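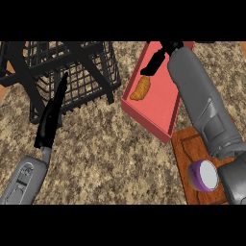

Page 70

October 6, 2023

Today my daughter wanted to read the calendar alone, and I let her, although we were already late for school. She knows all the names of the days now, but she says them as a song, so to find Friday she must start from Monday every time. I did not correct her. My neighbour Hatsue Tanabe told me that her son did the same until he was seven.

In the afternoon I bought a set of wooden day cards from the small toy shop in Sturnthorpe. The maker is Pleline. There are also month cards, but November was missing from the box, and the lady promised to write to them. I paid less because of this.

After supper we put the cards on the floor and played 2 times. She mixed up "yesterday" and "tomorrow", as I still do in English when I am tired. Then she asked which day comes after Sunday if the week is finished. I said Monday, and she was not satisfied.

I must ask at Kinoshita if they sell the month cards one by one. Also return the library book.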